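Wed 8 March. A small thread about toy fruit, because two people have written to me and asked how we keep the play food in order.

We began with one bag from Zorkska, bought for my sister's children. Now it is a whole market. Strawberries are the favourite, so we have more of them than of anything else.

My rule is simple. The fruit comes out on the table first, all of it, and only then do we decide what goes in the clear plastic container. If you put things in one by one from the floor, you never see what is missing.
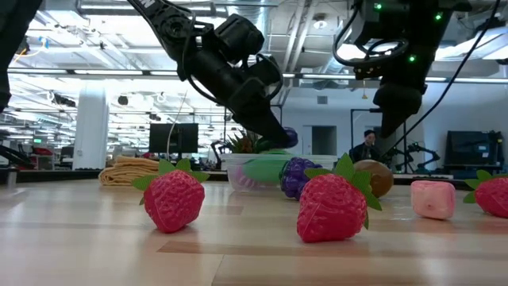
The grapes I wash separately. Dirt stays between the small bumps and a cloth is not enough, so I use an old toothbrush and warm water with a little soap. Strawberries have the same problem, but less.

For drying I lay everything on a towel for 90 minutes. My mother says this is too long. She may be right.

Somebody asked also about wooden fruit. We had a set of 4 from Kiiskinen and it was beautiful, but it is too heavy when a child throws it. I gave it away in June.

Next time I will write about the toy pans. They are in a worse condition.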